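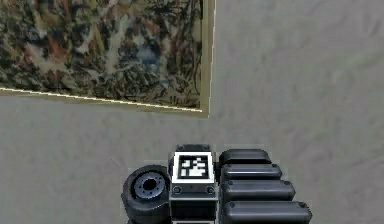
Emrys Parry disagrees with most of this section and would like it known that his Skyrme tipper has had the same plain knife switch on the battery lead for 18 winters, with no trouble at all. He may well be right. If your lorry already has a sound isolator, leave it alone and go on to the lighting section.

Search the handbook Go

Section 7. Fitting a Pladix battery isolator to the Skyrme forward-control

The leaflet in the box says the job can be done "in minutes by any owner". I have fitted four of them and it has yet to take me less than an afternoon, mostly spent on my back looking for the chassis earth. The leaflet also shows a battery tray that I have never seen on any Skyrme, so go by the steps below.

The parts should be: the switch body, a removable red key, two short cables, one mounting plate and a bag of fixings. The bag is often short of washers. Check before you take the lorry off the road.

CAUTION: This section is for negative-earth lorries. A good many early Skyrmes left the works as positive earth and were changed over later, and some were changed back. Don't trust the plate in the cab. Look at the battery and follow the cable that goes to the chassis.

1. Chock both rear wheels and put the lorry out of gear. Don't lean on the handbrake alone, whatever the last owner told you.

2. Turn everything off and take the earth lead off the battery first. Wrap the end in a rag and tuck it where it can't spring back.

3. Take off the live lead. Clean both posts and both clamps to bright metal. If a clamp is cracked, replace it now. No isolator will cure a bad clamp, though plenty have been sold on that hope.

4. Offer up the mounting plate to the inside of the step panel, behind the driver's door. The leaflet prefers the dashboard. That means a long run of heavy cable through the bulkhead, and I don't care for it.

5. Mark and drill. Look behind the panel first. On the long wheelbase model the brake pipe runs closer than you would think.

6. Bolt the switch to the plate with the key slot facing down, so that road water drains out of it.

7. Run one cable from the battery earth post to the switch, and the other from the switch to the chassis. Scrape the paint away under the chassis bolt and grease the joint once it is tight.

8. Refit the live lead, then the earth. Turn the key and try the sidelights. Don't try the starter yet.

Note: The switch is stamped 700 amps. It doesn't say for how long. Stavros Softić cooked one on a cold morning by holding the starter in until the battery gave up, and the makers sent him a second leaflet.
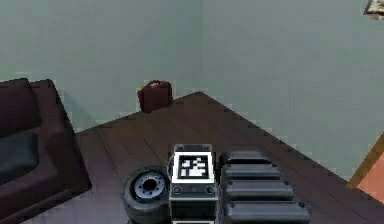

Fig. 2. Room corner, with sofa and plank floor.

9. If the sidelights are good, start the engine and let it idle. Put your hand on each joint in turn. Any joint that is warm wants undoing and cleaning again.

10. Stop the engine before you turn the isolator key. Pulling it with the engine running can finish off an alternator, if yours has had one fitted in place of the dynamo.

CAUTION: The isolator is not an anti-theft device. The box claims it is "100% secure". The same red key fits every Pladix I have come across, and the one off Leire Escobar's Tresell breakdown truck works mine perfectly well.

Note: A clock or tracker wired straight to the battery posts will go on drawing current with the switch off. Iolo Mathias spent most of April blaming his new isolator for a flat battery before he remembered the clock.

Aftercare

Take the key out and look at the contacts each spring. The leaflet says they need no attention for the life of the vehicle, but it doesn't say which vehicle. Ours stand outside at Prustthorpe and go green. A wipe with a dry cloth and a smear of petroleum jelly has been enough so far.

If the key becomes loose in the slot – Caradog Ruddock's did – fit a new switch. Don't pack it with foil.

Revised 2021-11-01. The wiring for twin-battery models is in the next section.

18 shares 7 comments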